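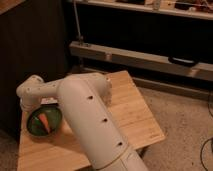 Library > Listening and Writing > Chapter 8

Chapter 8: Writing About a Record You Love

When I was at school in Barnside there was one record shop, and it kept the second-hand sleeves in a back room you had to ask to see. I asked every Friday. It was there that I bought Hapeta, a long, muddy album by a group called Tiston, and I have been trying to write a decent page about it ever since – which is why I feel able to offer you some advice.

Most of us begin with the history. We say who played the drums and where the tapes were made, and by the end of the first page the reader still has no idea what the thing sounds like. My own first review ran to 1,309 words and the music turned up in the last 9 lines. 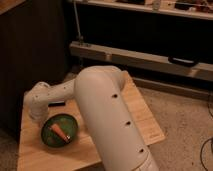 White robot arm over a light wooden table.

So start with your ears. Play one song, the one you would play to a friend, and write down what happens in it, in the order it happens. Leave the grand words alone for now. "The guitar comes in late and a bit too loud" is a perfectly good sentence, and you can build on it. 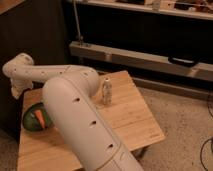 The arm's upper link, with a row of four small holes along its side.

Ehsan Bahrami, whose reviews for the magazine Miter we shall be reading in this chapter, wrote his drafts with the record playing and then cut them with it switched off. I have borrowed the habit and I do recommend it, though it takes up most of an evening.
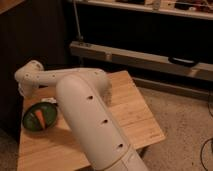
You will need an album you know well, a notebook and a limit of 1,000 words. Please don't look up what anybody else thought of it until your draft is done.

Comments

marl_k: Used this with my evening group in February, they loved the cutting exercise.

Jo: Is the Tiston album still in print anywhere?

pennywhistle: Tried it with my dad's favourite LP. Harder than I expected!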